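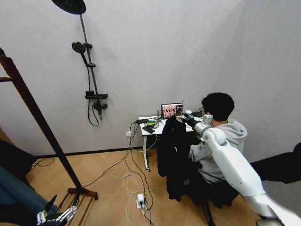 Thermostatic mixing valve

A thermostatic mixing valve blends hot and cold water and holds the outlet at a set temperature. Most designs use a wax element that expands as the water warms, moving a piston that narrows the hot inlet and opens the cold one. If the cold supply fails, the valve closes.

Bar valves are surface mounted and usually have separate controls for flow and temperature. Concealed valves sit inside the wall and need an access panel.

Scale slows the response of the element. In hard water areas the inlet filters are cleaned every September or at another fixed interval, and the outlet temperature is checked afterward with a thermometer.

See also: Check valve; Pressure-balanced valve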